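How to set up a tabletop still life on black

September 18, 2018

If you've only ever arranged things on a white sheet or a wooden table, please try black!
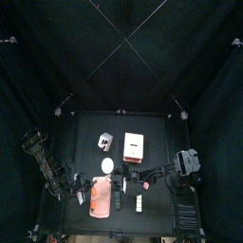

I came to dark backgrounds through painting. I'd been struggling with pale objects on a pale cloth for ages, and one evening I swapped the cloth for a piece of black card and suddenly I could see every edge. I've hardly gone back. It works for drawing, painting and photographs, and you can do the whole thing with bits and bobs from the kitchen drawer.

What you need

A table you can walk round, or at least get at from two sides
Something black and matt to cover it
More black fabric for the back and sides
Clips or clothes pegs
A lamp you can move
Eight or nine small objects, mostly plain
A lint roller (you'll thank me)

Step 1: Cover the table

Matt is the word to remember. Anything with a sheen will throw the lamp straight back at you, and satin is hopeless. I use a heavy cotton from Fenen, the fabric shop near me, and I bought 2 metres of it, enough for the top with plenty left to hang over the front. Iron it first. Creases that look like nothing in daylight turn into great grey ridges under a lamp. Pull it tight, clip it under the edge of the table and run the lint roller over it.

Step 2: Put up some sides

You can skip this if you're in a hurry, but it makes such a difference! Black walls soak up the stray light from the window and the colours of the room, so a white box stays properly white and doesn't pick up a tinge of your orange curtains. Mine is a simple frame of Boltus garden canes, 185 cm tall, with fabric pegged over it. A clothes airer does very nicely if you haven't the space. Let the sides lean out a little so you can get your arms in.

Step 3: Choose your objects

Go for simple shapes: boxes, blocks, cubes, a lid or a saucer, something small and round. Plain packaging is wonderful for this, and I keep a tub of empty cartons that I've painted white. Try to have one thing that's clearly bigger than the rest and one that's tiny.

For colour, I like mostly white with a few surprises. Pink and dark green are lovely together on black. Do be careful with very dark greens and blues, though, as they sink into the cloth and need the light close by. A stripe is useful too, even a grey one, as it gives the eye something to do among all those flat sides. And a dot of orange goes a very long way, so one small piece is plenty.

Step 4: Lay out the big shapes

Start with the largest upright piece and put it off to one side of the middle. Then add something flat, like a disc or a folded cloth, on the other side and nearer to you. Stand up and look straight down at it all. I love this view! You see the gaps between things so much more clearly from above, and the gaps are half of the arrangement.

Step 5: Add the little ones

Now for the fun bit. Lay a small object on top of a flat coloured one and see how the two colours change each other. Turn one block upright and leave the next at an angle. Leave more black showing than feels comfortable, then take one thing away.

Step 6: Light it

One lamp, low and to the left, is where I always begin. My old Holzer desk lamp is rated at 966 lumens and that's ample at arm's length. If the shadows vanish into the black (they will), look at the lit sides of the objects and judge by those. Move the lamp a hand's width at a time.

If you're taking photographs

Cameras see all that black and try to brighten it, so you end up with grey cloth and glaring white boxes. Turn the exposure down by one stop, then another if the whites still look chalky. I stay under ISO 1000 to keep the dark parts smooth.

Tidying away

Roll the cloth on a cardboard tube, never fold it. The objects go in a shoebox with tissue between the painted ones, and the pegs live in the Clillelus biscuit tin with the lint roller.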